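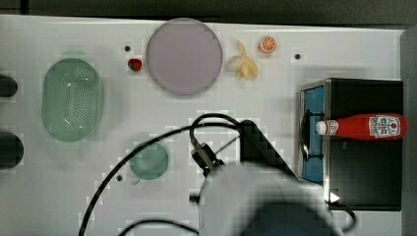

Hiwot Bogale says vinegar is a waste of vinegar and I should just eat my strawberries faster. OK, fair! But I came home from the Bunnag place outside Vaston with a whole flat of them, there are only two of us in the house, and my husband thinks fruit is something that happens to other people. So I'm going to keep arguing for the vinegar bath and the rest of you can pile on.

My way, for anyone who missed the other thread: one part white vinegar, three parts cold water, big bowl. Berries go in whole with the tops on. I swish them for a minute, drain, rinse under the tap until I can't smell it, then spread them out on a dish towel and leave them alone until they're dry. I mean really dry. I go do laundry or something. Then into a container with a paper towel on the bottom, lid cracked, middle shelf of the fridge.

I got eight days out of the last batch. They weren't all beautiful on day eight, but I ate them.

Posted August 10, 2022

tetodport_tim
Eight days from a farm stand berry is good, but were they Falisis? Those are built like golf balls. I could leave one in the truck in Tetodport at 95 degrees and it would look the same when I got back from the hardware store. Try your bath on the little soft ones and report back.

plumjar
I do the same ratio and my kids swear they taste it. They can't taste it. I gave them a plain bowl last week and told them it was the vinegar bowl and they made the same face.

Visitación Iglesias
I'm with Hiwot, sorry. The water is the problem. Every seed has a little dent around it and that's where the water sits. I grew up picking them and we never washed a berry until it was going in somebody's mouth. I put mine in the fridge in whatever they came in, pull out any that are squashed, and that's all. They keep fine for five days, and by then I'm making jam anyway.

plumjar
Five days from the farm, maybe. From the grocery store I'm lucky if I get to the next morning. There's always one furry one at the bottom of the box where you can't see it when you're buying.

Hiwot Bogale
Turn the box over in the store! I stand there and flip every one of them. My daughter walks to another aisle.

And I'll repeat what I said, since it got shortened on me up there. Vinegar probably does kill some of what's on the skin. I never said it didn't. I said by the time you wash, rinse, dry and repack a whole flat you've spent half an evening on it, and you've handled every berry at least three times. I'd rather sort once, eat the ripe ones for supper with cream, and freeze the rest.

quietcorner
How do you freeze yours? Mine turn into one big brick. I have to hit the bag on the step. 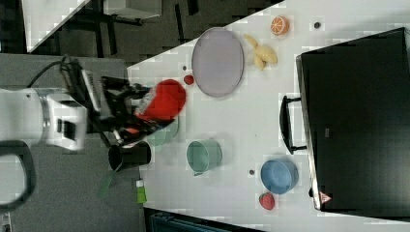 OK, me again, freezing is the one thing Hiwot and I agree on. Hull them first, and dry them (see, you're drying them anyway, so you may as well have done the vinegar). Lay them on a cookie sheet with a bit of space between them, cut side down, and put the whole sheet in the freezer until they're hard. Overnight is easiest. Then bag them and squeeze the air out. They stay separate and you can grab a handful for oatmeal. I still had a bag left in January and it was perfectly good – a bit pale, a bit frosty, gone in two smoothies.

If your freezer won't fit a cookie sheet, use a pie pan and do it in rounds. Mine's the old top freezer kind and I have to take the peas out first.

tetodport_tim
You didn't answer about the Falisis.

Fine, Tim, yes, some of them were Falisis. The bottom layer of the flat was the small dark ones with no name on the sign, and those went to day six before I got nervous. Still better than what I get when I do nothing.

Visitación Iglesias
Six days for a soft berry I will give you. But did you keep some back unwashed from the same flat? If you didn't, you don't know it was the vinegar. It could be you had a cold fridge and a good picking day.

No, I didn't keep any back. Dang it. I'll do it next time, half and half, same shelf, same kind of container.

mod_greta
Moving this to Kitchen from Garden. Please keep it friendly. There's already a raspberry thread, so put raspberries over there.

quietcorner
Tried the cookie sheet. No brick! I did cut side up on half of them by mistake and those stuck a lot less, for what it's worth.

Hiwot Bogale
Cut side up is what I do. Cut side down they weep onto the pan and glue themselves to it. Or line it with parchment and put them any way you like.

plumjar
Has anybody tried just a jar? Whole, dry, lid screwed on tight, no washing. My sister does it and says two weeks, but my sister also says her car gets 200 miles on a quarter tank.

Two weeks?? I've got jars. I'll do a third group then: vinegar, plain, and jar. Bunnag is open through the weekend if the rain holds off, and I'll ask at the stand what the small dark ones are called.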